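Curngate User Forum
Cell Maintenance and Set-up
Thread: Zero position on the left arm after a wrist change

Marleny Alvarado wrote:
I should be grateful for members' advice on the procedure at Zullwood. We maintain a two-arm table cell and keep a matching model of it in simulation, in which every change is tried before it is released to the floor. In February the wrist on one arm was replaced. The joint zero was set again according to our own sheet, and the arm now reaches its pick point 9 mm short.

The sheet requires the following, in this order:
Power off, gripper removed, cable tied back.
Arm brought to the rest pose by hand.
Zero stored for each joint, working from the base outwards.
Gripper refitted and the tool offset entered.
Test program run at 17 per cent speed.

The same program runs in the model without error. The view below is taken from the model, looking along the link between wrist and elbow.

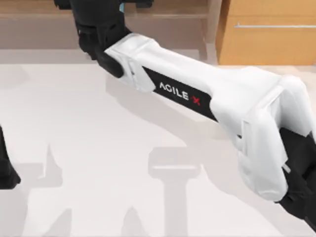

Amparo Ticona wrote:
I would question the third step. Storing the zero on every joint after work on the wrist alone discards good values for the shoulder and elbow. At Imura we store only the joints that were opened, and the remainder are left as they were. A small error at the shoulder becomes a large one at the fingers.

cell_office_39 wrote:
I must respectfully disagree. Our written rule at Cárdenas is to store all joints following any mechanical work, so that the record carries one date and one signature. Partial records caused us a good deal of trouble in the past.

Amparo Ticona wrote:
One signature is convenient for the office, but it does not make the rest pose any more exact. If the arm is placed by eye, each joint takes on a fresh error. May I ask whether a pin or block was used?

Marleny Alvarado wrote:
No block was used. The pose was judged against the marks on the housings. I accept that this is a weakness in the sheet.

r.bench wrote:
Please also check the tool offset before anything is stored again. The model will not show a fault of this kind, as its joints begin at perfect zero. Turn the wrist through 90 degrees with the fingertip on a fixed point. If the tip wanders, the offset deserves attention first.

cell_office_39 wrote:
I support that test, although I maintain my view on full records.

Marleny Alvarado wrote:
The test has been carried out and the tip did not wander by any amount we could measure. I have therefore restored the earlier values for the base, shoulder and elbow from the backup, and shall store the wrist joints again once a block has been made – the drawing is with the workshop now. The cell remains at reduced speed until then.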